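Thread: I'm folding every pair of pants in this house before I'm allowed to buy another. 1/16

First obstacle: jeans with a drawstring, gathered cuffs and a navy star on the hip. Sweatpants with a denim alibi.

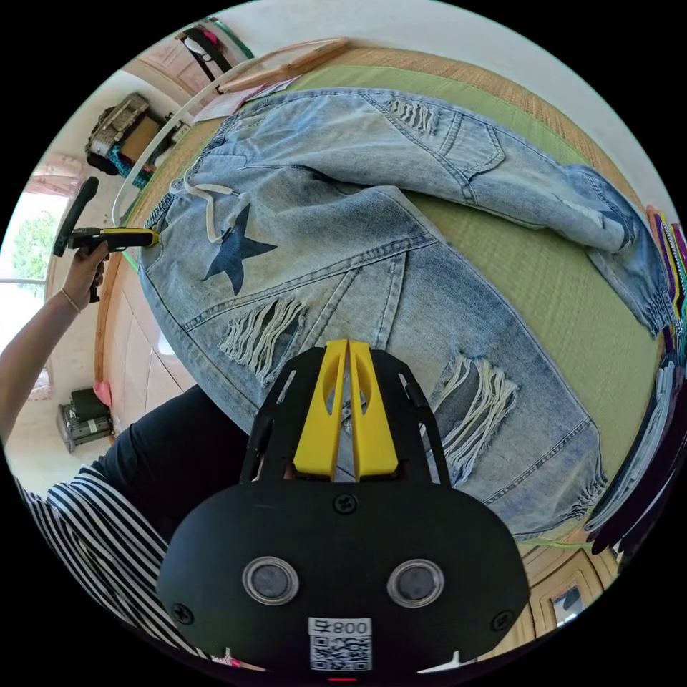

A reply came in within minutes saying distressed denim should never be folded at all, only hung by the waistband, or the holes catch on each other and grow. I own five pant hangers. Four of them are holding coats.

So, folding. 2/16

The standard instructions say lay them flat, one leg over the other, tuck in the crotch point, fold up in thirds. Fine for a pair of chinos. Elastic waists have their own ideas about flat. You smooth the left side and the right side shrugs. 3/16

What works for me: pull the waistband out to full width, pin it down with a forearm, and fold the legs over before it notices. 4/16

Drawstring goes inside. I left one out last May and it went through the wash tied to a pillowcase. 5/16

Now the rips. The loose white threads across a hole will grab anything: a zipper, a ring, your big toe at six in the morning. Fold so the torn side faces in and put nothing with a hook next to it. Bras live in another drawer. Bras should live in another county. 6/16

Do not trim the threads. I trimmed the threads on an older pair. Those are shorts now. 7/16

Someone always brings up 1861 and hardworking trousers around this point, and how people back then would have patched a hole the size of a dime. Yes. They also owned two pairs and didn't have to fit the others in an Estmont dresser. 8/16

About that dresser. The bottom drawer is rated for "everyday garments," which I now understand to mean handkerchiefs. Nine pairs in and the runner makes a noise like a goose. 9/16

Tried the Virnier drawer dividers. They're good dividers. They divided my drawer into places where jeans don't fit. 10/16

Rolling, then. Cuffs first if they're gathered, so the bulky end sits in the middle. Waist first and you get a denim snail that unrolls overnight. 11/16

Star side out, so I can find them in the dark. This is the entire filing system. 12/16

Current total: one drawer that closes, one drawer that closes if I sit on it. 13/16

Yes, I've seen the jumpsuit. Yes, it's in the closet. No, we're not discussing how a jumpsuit folds. 14/16

Still to do: the corduroys, and whatever is behind the corduroys. 15/16

Bought another pair at lunch. 16/16

We use cookies to remember your preferences. Accept | Manage settings

© Cetent | Contact | Terms | Back to top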